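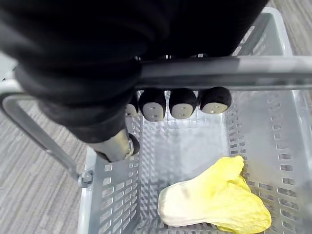

Re: [purngate-users] label printer drops the last line of long shelf tags

The fault is in the driver's page length setting and can be fixed without new firmware. The Purngate driver ships with a fixed page length of 384 dots. When the tag text wraps to an extra line, the driver does not recompute the length, and the final line is discarded before it reaches the print head. I reproduced it with the test tag I use for store supplies, "Basket, shopping, plastic, light gray, gray metal handle", which wraps at the default font. The word "handle" is lost every time. Shorter tags print in full.

Quoting the earlier message:

> We run two Kirnine printers from one host. Both cut off
> the bottom line on long item names. The preview shows
> the full text. Changing the font from 10 to 9 point helps
> on some tags but not all. Is this the same bug that was
> reported for the Mirkitz build in July?

It is a different bug. The Mirkitz problem was in the preview, and the printed tags were correct.

To work around it, open the driver config, set page_length to 0 (automatic), and restart the spooler. Clear the queue first. Jobs already spooled keep the old length.

With the change in place I printed a batch of 1,000 tags at 80 mm width and compared the output against the source file. No lines were missing. The batch took about 2 minutes longer than before, as the driver now measures each tag separately.

I have not tested this with continuous stock. If you use it, check the feed after the first few tags and post the result to the list.

Last updated: July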